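Course Handout: Notes on the Grumstead Visit
Automation in Everyday Work, Unit 3

We spend Monday morning at the Grumstead site in Istoncombe. Byung-chul Hyun runs the demonstration and Jae-in Baek takes questions afterward. Bring a pen and something to write on. Bags go in the lockers by the front desk.

The work on show is cloth handling with hand-held grippers. A person holds the tool and does the job by hand while a camera on the tool records it. The recordings are used later to train an arm. Last term's group heard that the set then held 2807 recordings, 216 of them with dark clothing.

Read chapter 4 of the Farnham reader before you come, at least the part on soft objects. A metal block keeps its shape when you pick it up. A shirt does not, and a program has to deal with a new shape after every move.
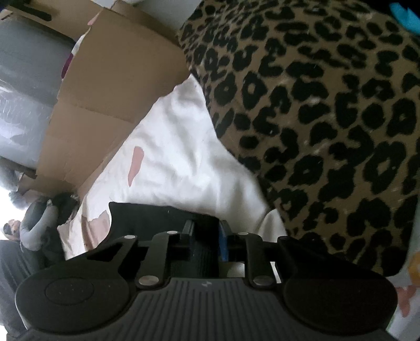
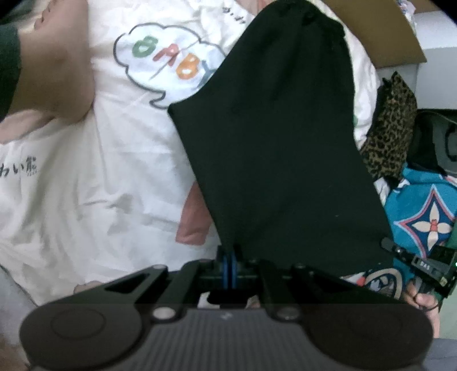
Why is cloth harder for a robot to handle than a box?
A box has a fixed shape, so its position and angle are enough to plan a grip. Cloth can fold in a huge number of ways, parts of it hide other parts, and it changes again as soon as it is touched.

While you watch, write down where the operator grips first and how often the grip has to be changed. Note any time both hands are needed. Do not talk to the operator during a run. Byung-chul will stop between runs.

The write-up is 700 words, due at the start of the next class. Pick one task from the demonstration and break it into steps a machine could follow. Say which step you think would fail most often. Sketches are fine and do not count toward the length. Groups who took the Gashi option write on the same question.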